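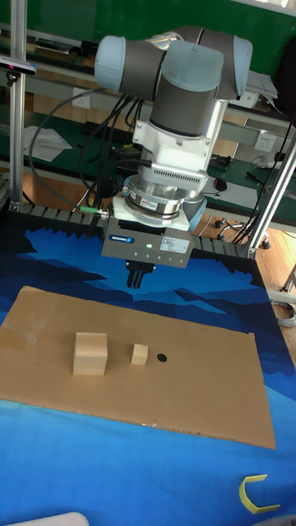
You can't win a pie contest with gooseberries, my aunt told me, and she told me again through the car window, all the way up the hill to Inmont.

October, byline: the Corner Table story page

I want it on record that I had the best time anyway! I was eleven, I had a gooseberry pie on my knees wrapped in two dish towels, and the whole road smelled of leaves and somebody's chimney. My aunt drove with both hands and her jaw. She had entered the Inmont Fair every year since before I was born (apple, always apple, once a pear that we did not discuss) and she had a drawer at home with the ribbons in it, all of them yellow, which meant third.

The gooseberries were mine. They grew behind the old Kaewsai store, where the fence had fallen over, and I had picked them in the summer until my arms were scratched to the elbow, then kept them in the freezer in a bread bag. I made the crust myself. It had slumped on one side, and I'd patched it with a leaf cut out of dough, and then it looked lonely so I added more leaves, and in the end the pie was mostly leaves.

"They'll think it's a hedge," said my aunt.

The pie tent was the most wonderful place I had ever stood in. 80 pies! Cherry with the juice bubbled up and gone black at the edges, lemon with meringue like a snowdrift, a chicken one that had got in by mistake and was being moved. The tables had paper on them and every pie had a card with a number and no name. Mine was 30. I walked up and down the rows until a woman with a clipboard asked whether I was lost, and I said no, I was just looking, and she said well, look from a little farther back.

The judges came through after lunch. There were three of them and they had real forks. They took a bite of my aunt's apple and nodded the way people nod in church. Then they got to mine, and the tall one chewed, and stopped, and his whole face folded up like a paper bag.

I had forgotten the sugar.

All of it. I could see it, too, the blue bowl on the counter at home, with the sugar measured out and leveled off with a knife, because I'd been so careful.

My aunt had seen his face. She looked at me and I looked at her, and a noise came out of her that I had never heard before, a sort of honk, and then she had to hold on to the tent pole. I started too. We laughed until the woman with the clipboard asked us to step outside, so we went and sat on the grass by the lemonade stand and laughed there.

She got third. We drove home the long way, by Jundar Lake, with the windows down and the yellow ribbon flapping on the mirror, and at the turnout she stopped the car, got two forks out of the glove box and a fistful of sugar packets from her purse.

"Well, come on," she said. "Lift off some of those leaves."

Contact the story page | © Corner Table, all stories belong to their writers | Back to top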